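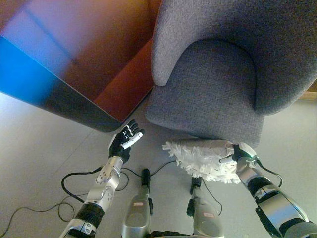

Unit 7: The gap between the chair and the cabinet

Notes for the evening course in everyday housekeeping
Instructor: Sirkka Savolainen

Welcome back, everyone, and thank you for the lovely stack of room sketches you handed in. I've read every one of them (it took two evenings and a good deal of tea), and what struck me was how many of you drew your biggest pieces of furniture pushed right up against each other. I do it at home myself. A gray upholstered armchair goes beside a wooden cabinet, the corner of one very nearly meets the side of the other, and what is left between them is a narrow strip of floor that gets skipped week after week.

So this unit is about that strip.

Before you move anything

Stand over the gap and look straight down into it. From across the room a rounded armrest hides nearly everything, and a seat cushion with a full, soft front edge hides the rest. Pick up whatever you can reach by hand first, the coins and pen caps and so on, and put them in a dish. Bożena Dudek found an earring this way last October, one she had already replaced, and I still think of it every time I bend down.

Then decide which piece is going to move. Choose the chair. A large cabinet full of dishes or papers is no fun to shift, and it can tip. If you truly must move it, empty it first and ask somebody to help you.

Moving the chair on tile

Tile is kind to sliding felt and very unkind to grit. Sweep the open floor first, so that you aren't dragging sand under the feet of the chair. Lift the front a little, slip a folded towel under the feet, do the same at the back, and pull slowly from the base. Please don't pull on the armrest! The padding there is only meant for elbows, and the joint underneath will loosen in time.

You need 20 inches or so of working room if you use a full-size broom, and much less with a hand brush. Work from the wall outward. Go along the baseboard with a dry brush before any damp cloth comes near it, or you'll be smearing dust into the wood for the rest of the afternoon.

The fabric

For woolly or felt-like covers, use the soft brush attachment and go with the weave. Spend most of your time in the fold where the armrest joins the seat, as crumbs settle there and stay. A speckled gray is a forgiving color and it will let you put this off far longer than you should.

The cabinet

Wipe the top, then the side, then the bottom edge where it meets the floor. A polished surface picks up colored light from a window or a screen, and a patch that looks stained may only be a reflection. Move your head and see whether the patch moves too. Emiliano Urrutia scrubbed at one for quite a while before his wife switched off the television.

For next time

Choose one narrow gap at home, clean it, and write half a page on what you did and in what order. Bring your own hand brush to class, and an old towel if you have one to spare.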